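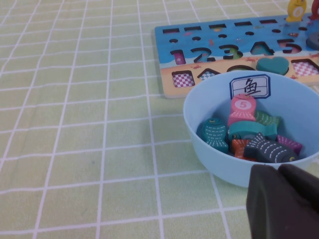 Re: [gidik-users] Grasp planner picks the bottom fish first

Skip to content | Lists | Archive | Thread index | Log in
Search this list Go

From: Araceli Valdovinos
Date: 25 Mar 2026

Binta Nnaji wrote:
> Hi all, I'm running Gidik with the stock Chukwu segmenter on the
> fishing puzzle. When the fish are piled in the bowl, the planner keeps
> proposing the gray one or the orange one under it, and the mask for
> the two teal fish comes back as a single blob. Is there a setting for
> this, or do I need to retrain?

Hi Binta,

Thank you for writing this up so carefully, and welcome to the list! I don't think you need to retrain, at least not yet.

The blob first. Chukwu merges neighboring regions by color before it ever looks at edges, so a teal fish standing up beside a teal fish lying across the pile is pretty much the worst thing you can hand it (we lost most of October to the same trouble at Granau, with green blocks in our case). Set merge_by_color to false and raise min_edge to 26. You'll get a few extra slivers where the white scale lines are painted, but the size filter throws those out if you set min_region to 342.

Now the order. The default score only cares how well the fingers fit, and it has no idea that one fish is lying on top of another. Turn on occlusion_penalty and start it at 5. With your pile I would expect the pink fish with the 5 on its head to move up the list, as it's standing upright at the back, and the orange one ought to drop well down, tucked under the gray as it is. Do keep an eye on the bowl rim though! The little card with 鱼 on it is clipped right there at the back, and it should go into the collision model as its own small box, otherwise the planner will happily route a finger straight through it.

One more thing while I'm rambling. If you use the cutouts on the board to line up your place poses, mask out the checkered linings, or the corner finder will lock onto them and your poses will wander. The Skokilgate branch has a patch for that, in commit 1008, and I'd be glad to help you merge it.

Could you send the planner log from your next run, with the candidate scores left in?

Warmly,
Araceli

Contact the list owner | Copyright Gidik users list | Back to top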